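About Csonka

Csonka is a manipulation research group based in Eldale, with a second bench in Kotham. We study how a robot arm should choose and carry out grasps when objects touch, overlap or hide one another. The group was started by Zsolt Csizmadia and Ilona Bárány, who still set the research program.

Our main result is a grasp ordering method called Flarkard. A conventional planner scores each candidate grasp separately and takes the highest score. Flarkard scores short sequences of grasps, so a grasp with a modest score can be chosen first if it frees space around its neighbors. Contact between objects is treated as a cost that depends on how far a fingertip must travel between them.

The policy is trained from demonstrations. The current set holds 558 episodes recorded by Tiruwork Negash and Ama Nartey, using baskets, shallow trays and cutting boards with produce-shaped objects. In the January evaluation, sequence scoring cut failed grasps by 16 percent compared with single-grasp scoring on the same layouts. The gain was largest for long objects lying against short ones – the case that started the project – and was close to zero when objects were well separated.

Two views are used as input, one at the wrist and one fixed beside the table. Calibration between them is repeated before each session. Jaqueline Varela maintains the calibration code and the test protocol, which lists 57 layouts.

Work with produce shapes in a wicker basket:
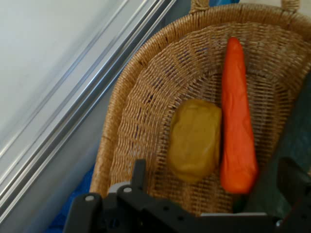
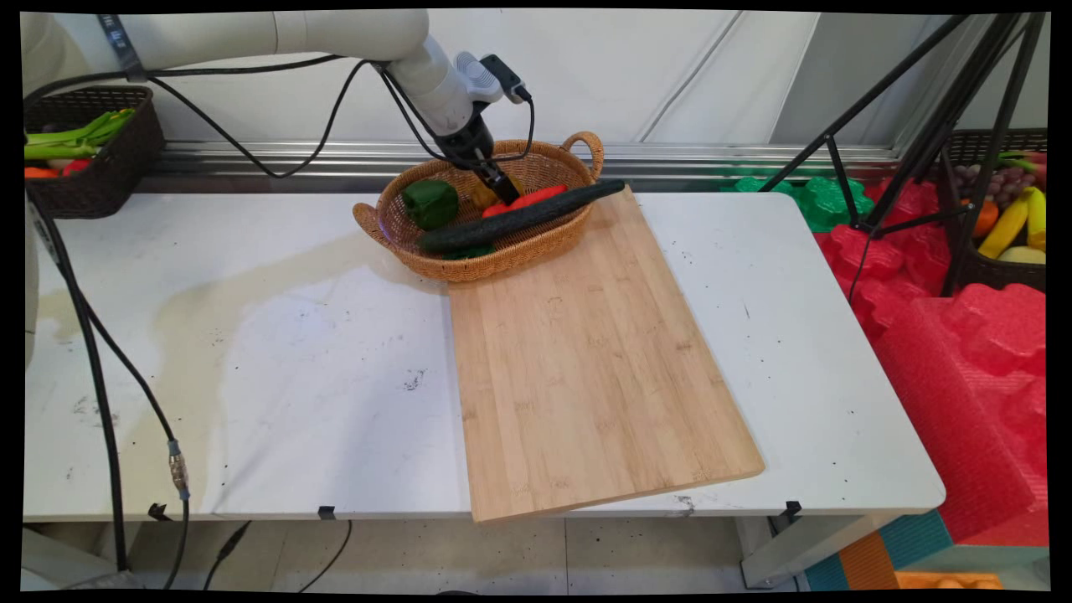

Why does the method plan a sequence when only one object is picked at a time?

Each pick changes which grasps are open for the next one. The planner looks ahead three picks, executes the first, then takes new views and plans again.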